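Stidell wall finishes — README

Updated 01/04/2025. Maintained by Châu Phùng.

What's in the folder

Photos of painted and panelled interior walls, with a colour note for each one. The set holds 4,000 photos. Of those, 3,000 have a note that a second person has read, and 1,000 do not. Look at the column called "checked" before you use anything. If it's blank, treat the colour note as one person's opinion on one afternoon.

The notes were started to answer a fairly dull question: can you tell, from a photo alone, whether two neighbouring panels are the same colour? The supplier sheets from Wikström say panels from one batch match. Maybe they do. I've never found a sheet that says what light they were matched in, and until someone shows me one I'd keep my money in my pocket.

How the colour notes were written

Each note gives a plain name (off-white, light grey, cream) and then a lean, warm or cool. No paint codes. We tried codes in February and got two different answers for the same wall from the same person, so that column was dropped. If you have an older copy with a "code" column, delete it.

Neighbouring panels get separate notes even when common sense says they came off the same pallet. Seams are noted as thin or wide, dark or light. Thin dark seams are the usual case, and they make the colour harder to judge because the eye wants a reason for the line. 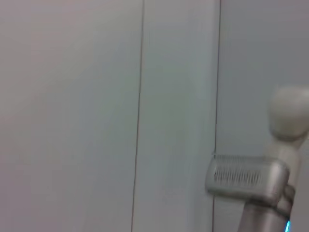 Off-white to light grey panels, two thin dark seams. Note reads: left warmer toward the top, middle slightly greenish.

I'd be careful with a note like this one. The middle strip looks a bit cooler than the panel on its left, but it could be the face of a corner or a column, and a surface turned away from the light will change colour for free. The shading is uneven within the strip as well, lighter near its centre. Anyone who quotes "greenish grey" as a paint colour on the strength of that is guessing.

Known problems

Plain walls are over-represented. There's very little brick and hardly any wallpaper.

The Sturis rooms were noted under mixed lighting. The warm and cool leans there are weak evidence at best, and I would leave them out of any colour matching.

Haltelex supplied room names for part of the set. Some rooms were renamed midway and the old names are still in there. Don't use room name to work out which walls belong together.

"Corner", "column" and "boxed-in pipe" were used loosely. They've been merged into one label, "projection or corner, unsure". Several people asked for them back — the answer is still no.

What it's fit for

Sorting walls into light and dark, fine. Finding seams, probably fine. Choosing a touch-up paint, no. Take a chip to the shop and look at it beside the wall in daylight.

Corrections

Send the photo number and what you think the note should say. "Looks wrong" will be ignored. Changes go into the next copy of the notes, with the old wording kept in the last column.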